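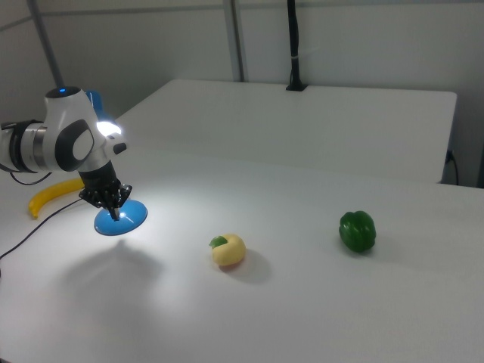 **Onsri Tableware and Fruit Set: data card**

Issued by the Galbridge collection office, 5/13/25. Replaces the card circulated in November.

## Summary

The Onsri set records ordinary items of tableware and fruit being lifted, moved and set down on a white tabletop. It contains 1681 recordings, divided into 94 sessions. Enquiries about the contents should be addressed to Magdalini Sarantis; enquiries about access, to Euan Dow.

## Items

| Group | Included | Catalogue name |
|---|---|---|
| Tableware | shallow round bowl, blue | `bowl_blue` |
| Tableware | side plate, cup | `plate_side`, `cup` |
| Fruit | banana, yellow | `banana` |
| Fruit | apple, lemon | `apple`, `lemon` |

Item names follow the Drilow word list. "Dish" was used for the bowl in the first 8 sessions and has been left in the original notes. Users who search those notes should look for both words.

## Activities

- **Lift:** the item leaves the tabletop.
- **Tilt:** the item is held at an angle. Bowls are marked as tilted whether or not the inside is visible.
- **Place:** the item is returned to the tabletop and released.
- **Clear:** all tableware is removed and any fruit is left where it lies.

A recording may carry more than one activity label. Fruit that plays no part in the activity is still listed under `items_present`.

## Labelling

Labels were entered by Kamonchanok Thepsuriya and checked by Ruben Brouwer. A further 100 recordings were labelled a second time by Karthik Pramanik, and both versions are supplied in `labels/second/`. Differences chiefly concern the moment at which a bowl is judged to have been placed.

## Known limitations

Pale items are harder to separate from the tabletop than coloured ones. Shadows are not outlined. No food is served or eaten in any recording, and the set should not be used to study meals.

## Storage

The master copy is held at Gatomska. Corrections must be submitted in writing, quoting the session number and the catalogue name of the item.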